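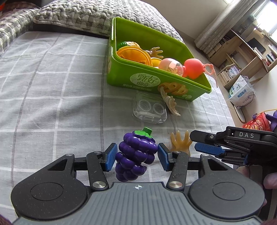 Home Topics Moving House Insurance Members Log in

Listing children's toys on a removals inventory

Posted by Marjorie Whitlock
Viewed 3,376 times

I am preparing the contents list for a move from Gostby to Torkevville. The remover, Paredes, requires every carton to be entered on a form with a replacement value, and states that any carton valued above £1,000 must be itemised in full. Furniture and kitchen goods have presented no difficulty. The children's belongings are another matter, as they consist largely of small toys of little individual worth. Must each toy be listed separately, or will a single entry per carton be accepted? I should also be grateful to know whether bedding may be packed in the same carton.

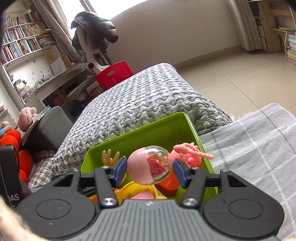
Page last changed: June, 5 p.m.

Tudor Pîrvu

A single entry per carton is normally sufficient where the contents are of one kind. I would suggest wording such as "children's toys, mixed, used", followed by the carton number and one total value. The value should be what it would cost to replace the contents, and the same basis should be used throughout the form.

Three points should be observed:

Any item which would be costly to replace by itself should be given its own line.
Battery-operated toys should be entered separately, with the batteries removed. Some removers decline loose batteries altogether, and the terms should be read on this point.
The carton number must be written on two sides of the carton as well as on the form.

Bedding may be packed with toys provided that both are named in the entry. My own form ran to a total of £1,089 for two bedrooms and was accepted without query. Please keep a signed copy — the driver's copy alone is of little use should a claim arise.

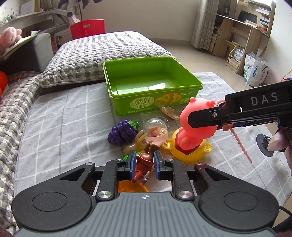
Small brown figurine with a red-painted costume, on a plaid bed sheet.

Pivus

Mixed toys on one line is fine. Ask Paredes for the form in writing as the telephone staff may advise differently.

Marjorie Whitlock

I thank both members. The form has been amended accordingly and the bedding is now entered with carton 5.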